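Skenden Language Cards: Set-up Guide
Section 4. Registering a family set

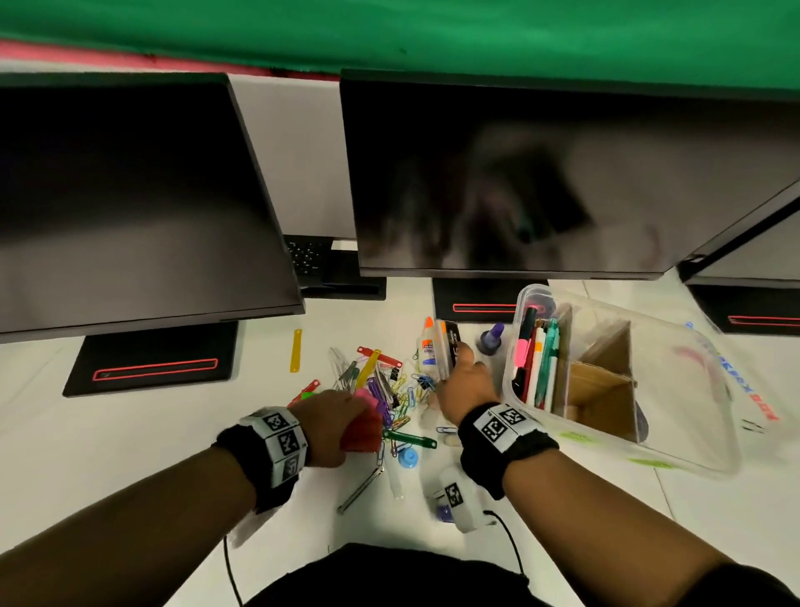 Fig. 4. Monitors on a white desk.

The bilingual set holds 176 picture cards and 14 parent sheets. Registration gives access to the recorded stories and the spoken word list. Allow one registration for each household.

4.1 Before you start

Check the language code on the side of the box. Sets printed before September use the older Cumell code, which begins with C. Both codes are accepted.

4.2 Registering

1. Open the Wimska family page in a web browser.
2. Select Add a set.
3. Type the set number from the inside of the lid. Leave out any spaces.
4. Choose the home language, then the second language.
5. Enter a four-digit family PIN. Do not use 2773, the factory PIN.
6. Select Save. The story list opens.

Note: The order chosen in step 4 decides which language is spoken first. It can be changed later under Family settings.

4.3 Adding a child

1. From the story list, select Children, then New.
2. Enter a first name or nickname. A surname is not required.
3. Select an age band. Cards 145 to 176 are hidden for children under five.
4. Repeat for each child.

Caution: Deleting a child also deletes any voice recordings made under that name. They cannot be restored.

4.4 If the set number is refused

Check for the letter O typed in place of a zero. If the number is still refused, send it with the language code to Sithole Family Support, using the form in Section 9.

Revised November 20, 2024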